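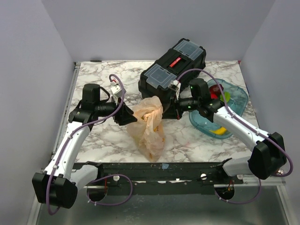

The bag, twisted through the middle. Marble-look table.

Home Household Kitchen Ask My posts Log in
3 min read

How do you store thin plastic bags so they stay small?

Posted by Zinash Feyisa, September 2018

Ok so I've got 134 of these thin peachy see-through shopping bags, counted them last night, don't judge. All stuffed in the cupboard under the sink. Open the door, they come out. We moved to Itthorpe in July and the kitchen is half the size of the old one.

I reuse them for bin liners, wet togs, the dog etc so not chucking them. Tried twisting one like in the photo – skinny tail at one end, big floppy fold up top. Takes two seconds but I don't reckon it'll hold in a drawer. Also tried the triangle fold my aunty does and lost the will to live by bag 9.

What do people do? Drawer is shallow. Don't want to buy anything fancy. Is twisting OK or do I have to fold flat?

droluvham_deb
Twist is fine but you've stopped too early. Squeeze the air out first, run your hand along from the closed end up to the handles, THEN twist, then tie it in one loose knot. Not tight or you'll rip it getting it undone. Knotted ones sit in a shallow drawer no worries, I've got 100 in mine and it still shuts.

If yours are as thin as they look in the photo don't pull hard on the twist. The crinkly cheap ones stretch and then they split when you put anything heavy in. Ask me about the tin tomatoes.

Close up of the twisted bit, this is the part to go gentle on:
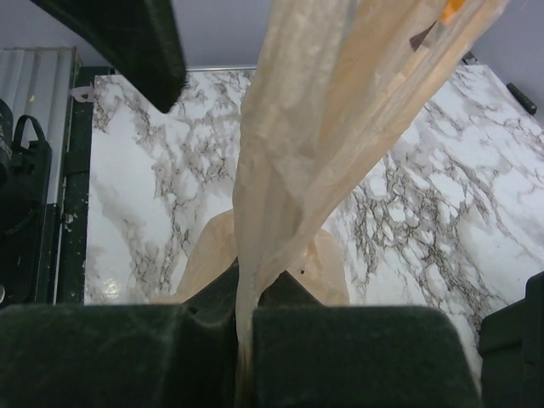 Narrow at the bottom, opens out in a Y. See the long stretched folds on the right.

Where it's gone narrow like that, lay your knot just above and tuck the rest in. Bags with writing on I turn so the print's inside, rubs off on the drawer liner otherwise. Might just be mine.

Dovhaniuk
Fold flat. Lengthways in thirds, then roll from the bottom, rubber band. Done it for years. Neater then knots and you can stand them up in an old tissue box. Slow though, I do them in front of the telly.

182 in one box is my record, small ones mostly.

pete_k
Empty tissue box, shove them in, pull one out the hole. No folding. Why does anyone fold

Zinash Feyisa
Thanks all. Knotted twenty so far, going with that – thirds can wait for winter. Deb how do you get the air out of ones with a hole in the botom, or do you just bin those?

droluvham_deb
Air comes out the hole love. Use them for potato peelings, double up.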